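Section 4: Setting up the task box and checking the patch panel

Applies to the two-arm Prandden cell, build 3674 and later. Last revised November 15, 2021 by Eun-ji Wang. Read section 3 (power and emergency stop) before starting any of the work below.

4.1 Placing the box

The Chowdary task box is built from interlocking modules and is used for switch, knob and plug work. It must sit in the same place each time or the stored approach points will be wrong.

1. Park both arms with the "Clear" command and wait for the drive lamp on the cell cabinet to go out.

2. Wipe the tabletop with a dry cloth. Do not use spray cleaner inside the cell.

3. Set the box down with its long front side facing the near edge of the table. The push buttons must be on the left and the rotary knob on the right.

4. Press down lightly on each end handle. If the box rocks, lift it and check that no lead is trapped underneath.

5. Check that the seams between modules are closed. A module that has lifted at one corner can be pressed back by hand.

6. Release the arms and run the program "Box Find". The result must be 15 or lower. If it is higher, repeat steps 1 to 5.

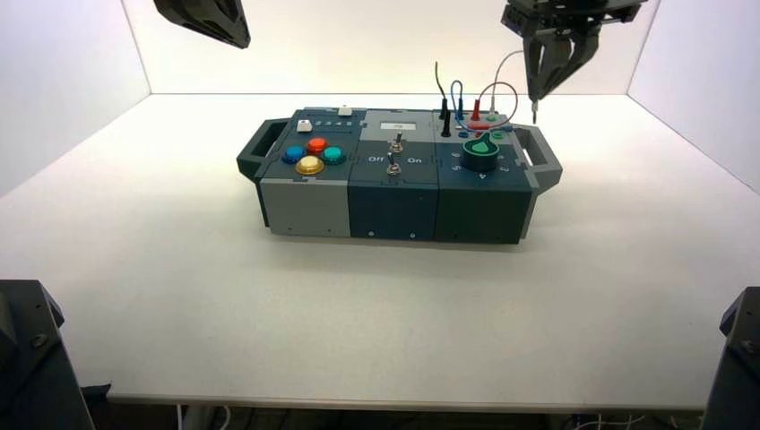 Figure 4-1. Task box on the cell table, patch panel behind the knob.

Note: The cables under the front edge of the table belong to the cell and not to the box. Leave them where they are. Routing is covered in section 7.

CAUTION: Keep hands out of the cell while the arms are released. The box can be reached from the front only when the arms are parked.

4.2 Checking the leads

The leads are the part of the box that wears first. Check them every 1000 insertions, or at the start of a shift if the cell has been idle.

1. Park the arms. Switch off the box supply at the cabinet.

2. Pull each plug straight up by its body. Never pull on the wire.

3. Look at the metal tip. Replace the plug if the tip is bent, or if it turns freely in its body.

4. Run the lead between finger and thumb from end to end. A soft spot means a broken core – discard the lead.

5. Refit the leads by colour. The sockets are in two rows, and both rows run black, blue, red, green. The black lead joins the two black sockets.

6. Leave enough slack for the fingers to pass between a wire and the socket next to it.

4.3 Checking the grip on a wire end

Carry this out from the wrist camera view with the arm at low speed.

1. Load the program "Lead Pick" and step through it to the hold point at the lower row.

2. Confirm that the finger tips meet on the wire end and that the metal end is clear of both tips.

3. Confirm that the rest of the wire hangs free. It may pass between the fingers, but it must not be wound round either one.

4. If the wire end sits at an angle, open the fingers, return to the start point and pick again. Do not try to straighten it against the socket.
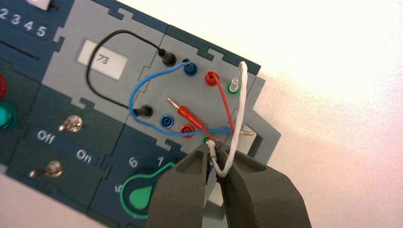
Figure 4-2. Wrist camera view. Wire end held near the lower green socket; red plug lying loose on the grey module.

Note: A plug lying on the module is not seen as a fault by the Grollum controller. Before moving on to the next program, check by eye that every loose plug is one the task calls for.

CAUTION: If the arm stops with fault 19 (finger load), do not clear it from the pendant. Park the arm, take the lead out of the fingers by hand, then clear the fault at the cabinet.

4.4 Spare parts

Leads, plugs and finger pads are ordered from Zurau. Quote the build number of the cell and the colour of the lead. Finger pads are supplied in pairs and must be changed in pairs. After a pad change, repeat 4.3 on both arms.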